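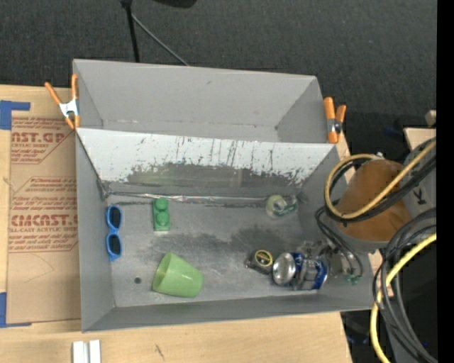

October 23, 2018 — I run a little shop called Zemidau, and for years I've been asked the same thing at the counter: what do I do with all the stuff that doesn't belong anywhere? You know the stuff I mean. Everybody has a drawer of it, or a bag of it in the hall closet, or a back seat full of it. It's blue sunglasses lying next to a green toy block, a tape measure up against a drink can, a plastic cup on its side, all sharing the floor of one gray bin with a divider down the length of it. So today I'm very happy to announce the Drerkance Sort-Out, a month of free drop-in sessions where you bring your odds and ends and we help you find them a home!

The sessions open this week at our shop on Szczepańska and carry on for 30 days. Doors open at 9 each morning. You don't need to book, and you don't need to have tidied up first (please don't, it spoils the fun). Bring whatever fits in a box you can carry on your own. We have tables, good light, plenty of tea and a stack of two-compartment bins to work with.

The method is so simple I feel a bit silly putting it in a press release, but people keep asking me to write it down. Tip everything into one side of the bin and leave the other side empty. Then pick things up one at a time and ask where you last used them. If you can answer, the thing goes across the divider and home with you. If you can't, it stays put, and at the end you look at what's left and decide between the giveaway shelf and the recycling. Empty drink cans can skip the whole process and go straight in the can bag by the door. I say that because I have watched grown adults think very hard about a can.

Small toys get their own shelf. Stray building blocks are the thing I see more than anything else, usually one at a time, and they're worth keeping together. At the end of the month the whole lot goes to the playroom at Clevolport, the community center down the hill, along with any cups and beakers in decent shape. Sunglasses go there too, for the summer lost-and-borrowed basket. Tape measures I will fight you for. I'm kidding, mostly — a working tape measure should live in the kitchen, in my opinion, and I'll tell you so if you come by.

A word about the bins. We'll have 100 of them to give away, one per household, while they last. They're secondhand and I picked them for being tough, so expect scratches, scuffs and dark marks that no amount of scrubbing will shift. I gave up on mine long ago. A bin that already looks lived-in is a bin you won't be precious about, and you can toss your keys in it without a second thought. If you'd like to line yours, an old dish towel folded in half does fine, and I'll have some of those on hand as well.

I started doing this at my own kitchen table one wet October, with a bin, a pot of coffee and a shoebox I'd moved between 2 apartments without ever opening. It took me one evening. I found three spare keys, a pair of glasses I'd already replaced and a frankly embarrassing number of pens, and I slept very well that night. I'd love for more people to have that evening, and it's nicer with company.

The Drerkance Sort-Out is free to everyone, kids included, as long as a grown-up comes along. We can't take paint, batteries or anything sharp. Reporters are welcome at any session, and so are their junk drawers. For photos or a chat, stop in at Zemidau on Szczepańska any time we're open and ask for the owner.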